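Aurel Bucur
February 21, 2024

I moved to Trumarthorpe in January and I want to write down some things about learning to shop here. A small thread.

1. My first week I went only to the supermarket. It was easy, I did not need to speak. But my English stayed the same also.

2. Then I tried the bakery on Tiltwood Lane. I practiced one sentence for the whole walk, and the lady asked me a question I did not expect – "For here or to go?" I said yes.

3. Now I keep a notebook of such small questions. I have 42 of them. "Do you have a card with us?" is the hardest, because people say it very fast.

4. My neighbor Mrs. Surdu told me to go before 9, when it is quiet and people have patience. This was good advice.

Pastries, and a paper bag with a flower on it:

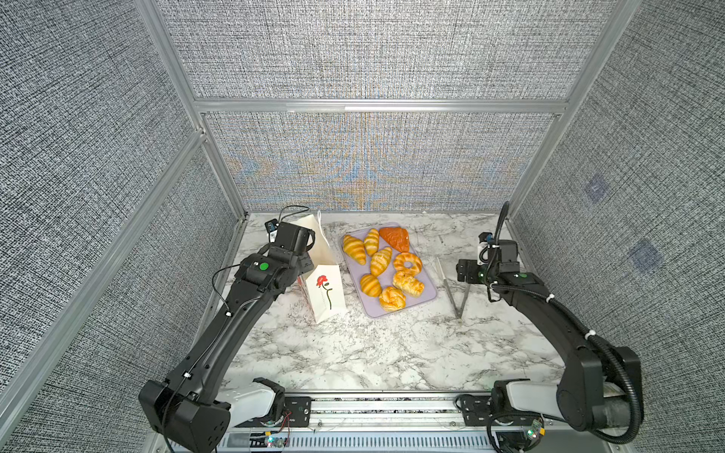
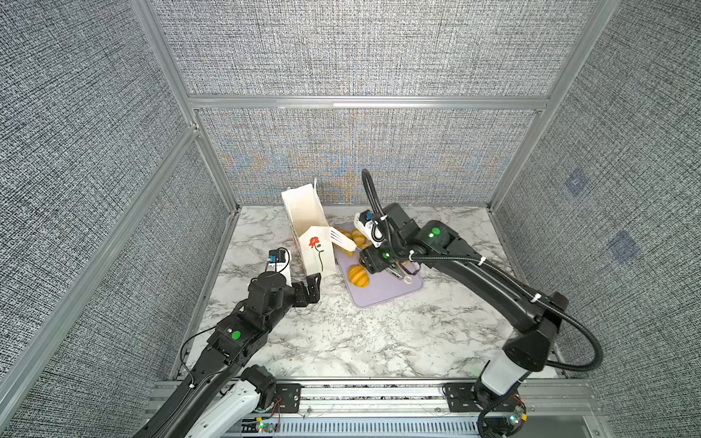
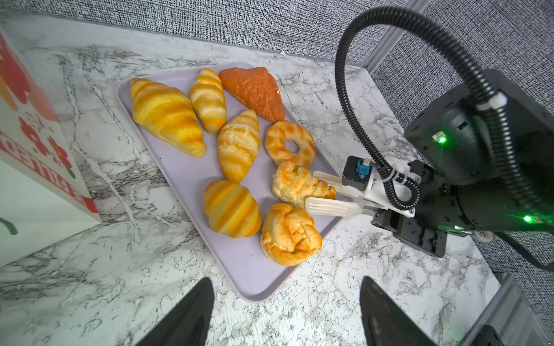

5. The word "pastry" took me some time. I was saying it like "pasta" with an r – the lady understood me anyway.

6. Next I want to try the butcher. There you must know the names of the cuts, and I know maybe two. If somebody has a good list, please send it to me.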